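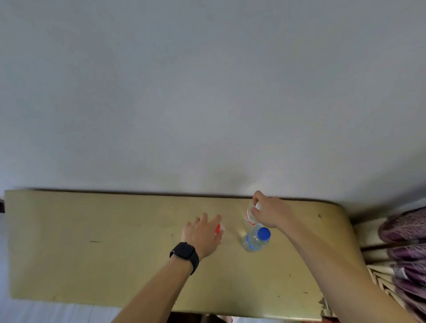

Last changed: 2026-10-26
By Plelta Documentation

This site uses cookies to remember your language and product version. Accept all | Settings

Section 9. Recording a tabletop bottle task

This section covers recording a pick-and-place demonstration with the Plelta head kit and loading it into Tovow for training an Ulo two-arm unit. It assumes that the head strap has been fitted, the camera has been calibrated and the recorder has been paired. If the status light on the recorder is amber, pairing is incomplete. Return to the pairing section before continuing.

9.1 Preparing the work surface

1. Choose a table that stands against a plain wall. The table must not rock when a bottle is set down at a corner.
2. Remove anything on the tabletop that is not part of the task. Worn or scuffed surfaces are acceptable and need no covering.
3. If the top is glass or high gloss, lay a flat sheet of cardboard over it. Trim the sheet so that it does not overhang.
4. Place the bottles within easy reach of both hands. Clear plastic bottles with a colored cap or a printed label are the easiest for Tovow to track. Unlabeled clear bottles can be used but often need manual correction in review.
5. Set at least one bottle on its side if the task includes uprighting. Vary the direction of the neck between takes.

Note: Household items near the table do not have to be moved. Tovow masks everything outside the work area that you draw in 9.3.

CAUTION: Use closed bottles only. Tighten each cap before the first take. Keep the recorder and its battery off the work surface.

9.2 Recording a take

1. Put on the head strap and tighten the rear dial until the camera no longer shifts when you nod.
2. Stand or sit so that the near edge of the table falls in the lower half of the preview. Adjust the camera tilt, not your neck.
3. Push long sleeves above the wrist. A watch may be worn on either arm, but do not change arms partway through a session.
4. Hold both hands open over the table and press Start on the remote. Wait for the double tone.
5. Move the bottles one hand at a time, then with both hands together. Grip each bottle by the cap from above. Do not grip around the label - the Ulo gripper profile for this task is a top grasp, and side grasps will be rejected at import.
6. Set each bottle upright and release it fully before reaching for the next one. Open the fingers far enough that the camera can see the cap.
7. Keep the bottles apart while a hand is between them. Bottles that already stand side by side at the back may be left as they are.

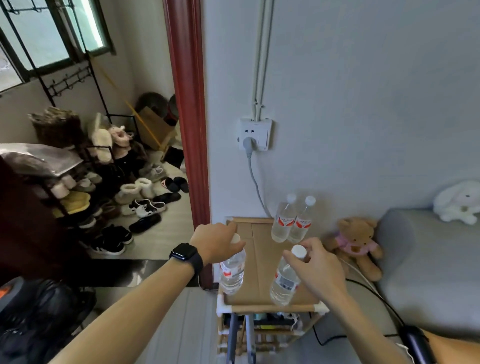
8. Return both hands to the open position and press Stop. The recorder saves the take and gives a single tone.

If you drop a bottle, leave the take running, pick the bottle up and continue. Recovery from a drop is useful training data. Stop only if the bottle has rolled off the table.

Note: Bright light from a window at the side of the work area can cause the exposure to drift when you turn your head. Lock the exposure in the recorder menu (Camera > Exposure > Lock) after the preview has settled.

9.3 Importing into Tovow

1. Connect the recorder to the computer with the supplied cable and open Tovow.
2. Select Import > Head Kit. Takes are listed with the newest first.
3. Open the first take and draw the work area around the tabletop. Include the front edge. The same area is applied to later takes from the session unless the table was changed.
4. Select the task profile "Bottle, top grasp" (profile 2274).
5. Run Check. A take that passes is marked green. A take marked yellow can be used after review.
6. Select Send to Ulo. Do not disconnect the recorder until the transfer bar has cleared.

If more than one table was used in a session, draw a separate work area for each and assign the takes by hand. Automatic assignment is planned but is not in the current release.

9.4 Fault messages

Hand lost: One hand left the view for more than two seconds. Trim the affected part in review or record again.

Grasp type mismatch: The hand closed on the body of the bottle. See step 5 in 9.2.

Cap not found: The cap is hidden or is too close in color to the surface behind it. White caps against a white wall are the usual cause. Lower the camera tilt so that the tabletop is behind the cap.

Fault 3836: The recorder and Tovow are running different firmware generations. Update the recorder first, then Tovow. Takes already on the recorder are kept.

CAUTION: Before the Ulo unit runs a newly trained task, clear people and pets from its reach and keep the stop button in hand. Run the first cycle at the lowest speed setting.

Related pages
Fitting the head strap
Pairing the recorder
Camera calibration and tilt limits
Using the Mercado object library with Tovow
Ulo gripper profiles: top grasp, side grasp, pinch
Release notes, September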